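Mellura Wall Paint in Oxblood: two rooms, one winter

I'd wanted a dark red room since I was a teenager and kept chickening out. Then my neighbour Gaétan Lavoie opened a tin of Mellura on his porch, brushed a bit on a scrap of board and handed it to me, and that was the end of my sensible beige plans.

The colour is gorgeous. It's a brown sort of red, and it shifts all day long — nearly black before breakfast, then warm as soup by the time the lamps go on. I've had it up since April and I still stop in the doorway to look at it!

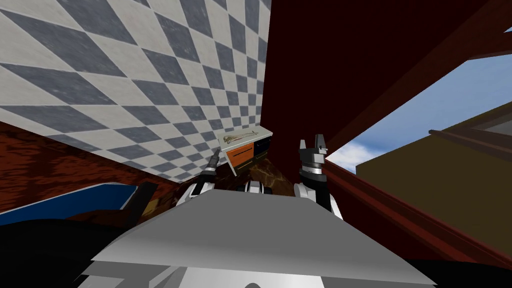
Dark maroon beside grey and white checks, with an orange-fronted unit.

Now the practical stuff. Coverage was better than I'd feared for such a deep colour. I used a grey undercoat, then 2 coats on the long walls and a third behind the radiator where I'd been stingy. It goes on thick (a bit like yogurt) and wants a roller with a medium nap. My old foam one left bubbles everywhere.

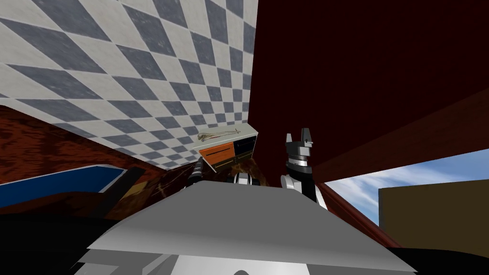 The smell was mild enough that I slept next door the same night with the window open a crack. Drying is slow, though. The tin said to leave it overnight between coats and I'd listen to it, having tried to cheat in the hallway and peeled off a strip the length of my arm.

Scuffs are the one weak spot. The matte finish marks if you so much as brush past with a laundry hamper, and wiping it leaves a faint shine. Graziella Vitale at the Lekmont paint counter put me onto the eggshell for the hallway, and I love it just as much. It has a little glow to it and the dog's nose prints come right off.
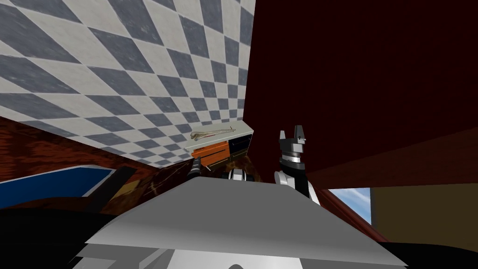
Price: I paid $187 for the big pail, plus $40 for rollers, tape and the undercoat. More than I'd usually spend, but there's enough left for touch-ups and I'm already eyeing the inside of the pantry door.

I'd buy it again tomorrow. Get the sample pot first and look at it on a grey day, and go eggshell anywhere with kids or pets.

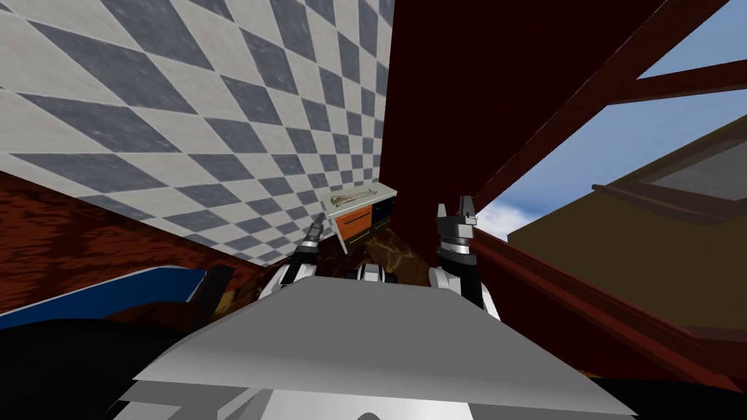
Multcombe, 29 November 2020

Small update after some emails. Yes, it can go over old gloss, but sand it well. Adeel Talpur wrote to ask about ceilings, and I haven't been brave enough yet — if you have, please send me your results!

— Maëlle Sandhu

Recent reviews
Angled brushes for fiddly trim
A stepladder that folds properly flat
Three fillers for old plaster
Lekmont masking tape, one year on

Contact | © 2020 Maëlle Sandhu | Back to top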